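2/6/20

I gave up on hybrid tea roses a few years ago and went back to them last spring, mostly because the bed along the driveway gets full sun and nothing else I tried there looked like much. I put in four plants. Three made it to fall.

The one I lost was my own fault. I planted it too close to the downspout, and the soil at that end stays soggy for days after a rain. I should have dug a test hole and filled it with water first, the way I did for the others. The replacement is going two feet farther down.

Most of what I read about pruning says to wait until the forsythia blooms. My neighbors have no forsythia, so I go by the buds. When they start to swell and turn red, I cut. Last year that was the first week of April. I take out dead canes, anything thinner than a pencil, and whichever of two crossing canes looks worse. The rest come down to knee height.

For cutting flowers to bring inside, I go out early in the morning and cut just above a leaf with five leaflets. The stems go straight into a bucket of water – I carry the bucket with me.

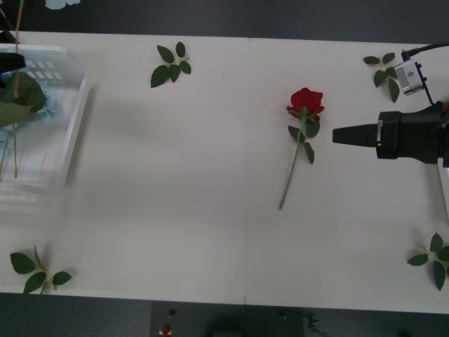 A single red rose, stem and leaves still on.

Before a stem goes in the vase I strip off any leaves that would sit under the water and recut the end at an angle. I change the water every other day. I have tried sugar, aspirin and a penny, and I could not tell any of them apart from plain water.

Black spot was the main trouble last summer. I picked off the bad leaves, put them in the trash and stopped watering in the evening. It slowed down but did not go away. This year I plan to mulch earlier and thin out the middle of each plant more than I did.

The new plant is ordered and should ship bare root. I still need to buy gloves with longer cuffs – the old pair has a hole in the thumb.

Contact | © 2020 Storkov Garden Notes | Back to top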